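Faltness Home Maintenance Program
Progress report to the Nadov Fund, period ending August

Submitted by Deirdre Coughlan, program manager

Summary

The program carries out seasonal maintenance on older owner-occupied houses in the Faltness and Hoarau Street areas. The grant covers gutters, weatherstripping, furnace service, pipe insulation and small roof repairs. The target for the full grant year is 40 houses. Visits are on schedule except for the roof work, which is covered below. Spending is within budget overall, with materials running over and labor running under.

Inspections

First inspections on the Hoarau Street side are finished. Most of the houses there have the same things wrong with them: gutters pulled away from the fascia, cracked caulk at the window trim, and dryer vents blocked with lint. We cleared the vents during the inspection visit and did not book a second trip for them. The rest went on the work list.

Đạt Quách leads the inspections and has rewritten the checklist. The old version was arranged by trade, so the inspector went up and down the stairs several times. The new one starts in the basement and ends in the attic. Homeowners get a copy the same day, with the urgent items marked.
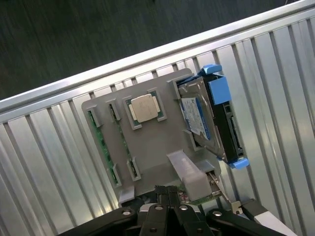

A processor and two memory modules mounted on a display board.

Furnace service

Furnace service is under contract to Sateo. Their technicians clean the burner, check the flue and the thermostat, and leave a spare filter in the house. The first group of appointments went ahead in August, before their busy season, at the lower summer rate. Five furnaces failed the check and need repair before they can be used this winter. Parts have been ordered for all of them. We will send the repair invoices separately, as the agreement asks.

Several homeowners did not know their filter size or had been using the wrong one. We now write the size on masking tape and stick it to the furnace door.

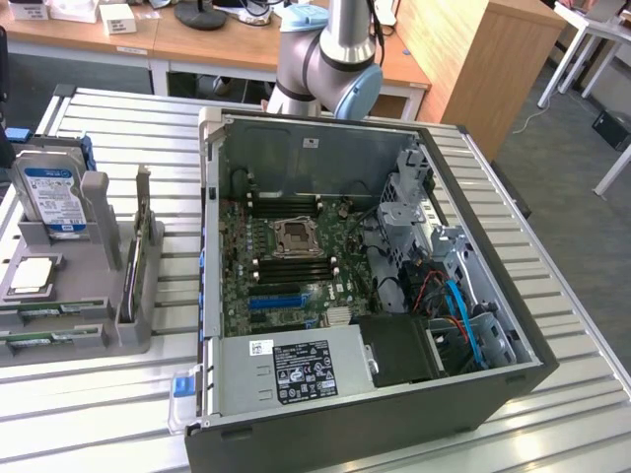

Gutters and roofs

Gutter cleaning will wait until the leaves are down, apart from houses where water is already getting behind the boards. Those were done this period. The hangers in the original estimate were too light for the older wooden fascia, and we have switched to a longer screw-in type. This accounts for most of the overspend on materials.

Roof repairs are behind. The roofer we had planned to use withdrew, and two replacement quotes came in above the line in the budget. We have asked one of the bidders to price flashing and missing shingles only, leaving out full sections. If that price is acceptable, the work can start before the first frost. Houses with active leaks have been tarped in the meantime and are checked after heavy rain.
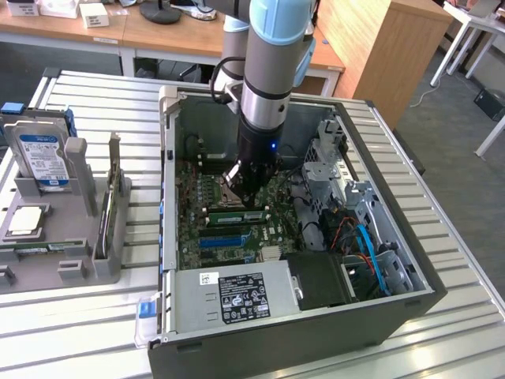 Pipes and drafts

Pipe insulation has gone faster than planned. Foam sleeves were fitted in crawl spaces and along outside walls, and outdoor faucets were given covers. We also showed each homeowner where the main shutoff valve is. Two of these valves were seized and have been replaced by a licensed plumber, paid from contingency.

Weatherstripping is going slower. Many of the doors have sagged on their hinges and the strip will not seal until the door is rehung. We had allowed half an hour per door, and that was not enough. The next work plan allows more.

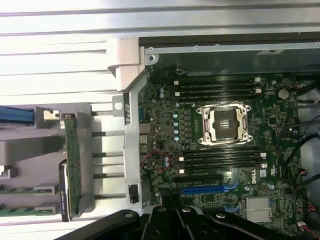
Storage of spare parts needs attention before winter. Washers, hinges, filters and faucet covers are kept in mixed bins, and crews have been leaving for jobs with the wrong size. We looked at standard kits, but the houses vary too much. On the Dell motherboard, the memory slots above and below the processor socket are in matching banks of four, with white latches at both ends. A row of houses on Hoarau Street has no such regular pattern, and neighboring front doors can take different hinges. We will pack a separate bin for each house from its inspection sheet and label it with the street address.

Next period

Complete the remaining first inspections in Faltness.
Finish the furnace repairs and have Sateo recheck each one.
Settle the roofing contract.
Begin fall gutter cleaning.

We request approval to move the unspent labor money to materials. No increase in the total grant is needed. A revised budget sheet is attached.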